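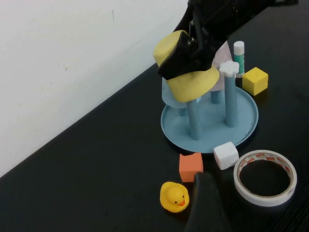
Sevim Gezer would like it known that a cup is a toy if a child says it is, and that she will go on nesting hers inside one another whatever the rest of us write on the bins. She made this point in the hallway, then again by e-mail with two attachments, and it has now been raised at three Thursdays' worth of coffee without anybody giving an inch. So the sorting of the craft table has become this month's item, ahead of the parking.

Print this page | E-mail to a friend

For those who haven't been down to the Mesthorpe playroom since spring, the craft table is the dark one by the sink. It was meant for crafts. Over the months it has taken in stacking cups, pegs and posts, a rubber duck, at least one orange cube, a glue stick, tape, and anything else that was in a hand when its owner was called to lunch. The cups and the posts are the sticking point, so to speak. The posts stand up out of their round blue tray, and it is very hard for a person of any age to see a post and leave it without a hat. Cups go on. The flower cap goes on. Last May a mitten went on and stayed until June.

Kohei Furukawa's position is that the tray set is a set and should live as a set, on the low shelf, with its own pieces and no visitors. He has drawn up labels. They are good labels, in two colors, and he laminated them at his own expense. He had 33 of them printed, and we have 6 bins. What the other labels are for has been asked and will be answered at a later date.

Müzeyyen Taşdemir takes the view that the glue should not be within reach of the stacking things at all. She has spent an afternoon separating two cups that had been joined by a three-year-old with a plan, using warm water, a butter knife and some language. I have seen the cups. They came apart, although one of them now has a flat place and leans when you stack it. It remains the most popular cup in the room.

My own view, which I was not asked for, is that a table where the duck and the tape can lie side by side is doing its job. Children don't sort by category. They sort by what they want next, and what they want next is usually underneath something. I did try putting everything away by color one evening, and it looked wonderful until 9:15 the following morning.

Still, we need some kind of arrangement before the fall families arrive, so until someone proposes better:

Posts, caps and cups go back with the tray at closing. They needn't be on it in any order.

Glue and tape go in the lidded box above the sink. Please press the white cap on the glue stick until it clicks. Two have dried out since I started checking.

The duck may stay where it likes.

Loose cubes go in the cube bin, which is the one Kohei has labeled CUBES, in both colors.

Liette Chisholm has offered a spare shelf from her garage and says it will need roughly 428 screws, and I hope she is joking. If you own a drill and a free morning, speak to her. If you have taken home a post by accident – they do fit neatly in a coat pocket – just drop it in the basket by the door and we'll say no more about it.

Parking will be covered next month.

Comments (6) | Share (2)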